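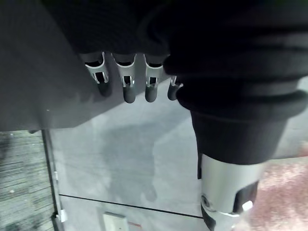

4.2 Owner-led renovation and the order of works

The survey covered households that had bought a house built before 1980 and had carried out most of the renovation themselves. Of the 200 households approached, 181 returned a complete set of forms, and 20 of these agreed to a longer interview at home. The interviews were carried out by Kiều Trịnh and Darcy Te Moana, who used the same list of topics in each case.

Respondents were asked to list their jobs in the order in which they were begun. Kitchens and bathrooms were usually started first, although many owners said that they had meant to deal with the roof, wiring or windows before anything else. Where the order had changed, the most common cause given was a fault found after the family had moved in. A leaking shower tray or a failed boiler tended to bring a whole room forward, and the money set aside for other rooms went with it.

Keeping the existing pipe runs was the saving mentioned most often. Owners who left the sink, bath and toilet where they stood reported fewer delays than those who moved one or more of them. The difference was smaller in houses with a suspended timber floor, where pipes could be reached from below. Households that moved a toilet reported an added cost of around 3,114 euros, a sum that includes making good the floor but leaves out new tiles.

Figure 4. Order in which rooms were begun, by age of house. Households that began two rooms in the same month are entered under both.

As Figure 4 shows, the age of the house had little bearing on the first room chosen, but it did affect the second. Owners of the oldest houses turned next to the hallway and stairs, often to remove old wallpaper and repair the plaster behind it. Owners of later houses more often went on to a bedroom.

Phan and Doãn found a similar pattern in their study of terraced houses in Gutirero – though their sample included rented homes, and landlords may plan work differently. Our own figures take in work completed by 31 December 2023. Jobs still open at that point were left out of the cost tables and are treated separately in Section 4.3.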